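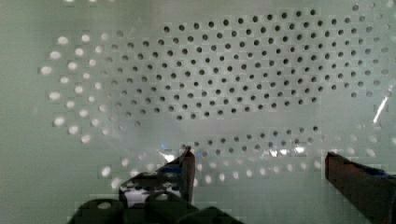

Babita Kaushik wrote to us in January that her Collholm wool blanket has outlasted two sofas, and could we please never stop making it. We don't plan to! It's still woven slowly at Lapointe, still 222 cm long, and still the one we reach for ourselves when the evenings turn chilly – which up here is most of them.

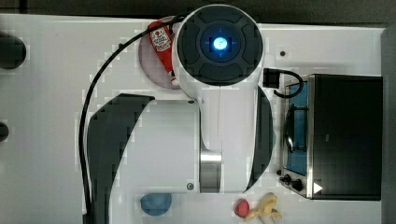 Oda Blomqvist asked whether it gets scratchy after washing, and we're happy to say ours has stayed lovely and soft (cool water, dry it flat). Comes in 9 colors.

Print this page | E-mail to a friend
Sign up for our newsletter
© Collholm | Contact | Back to top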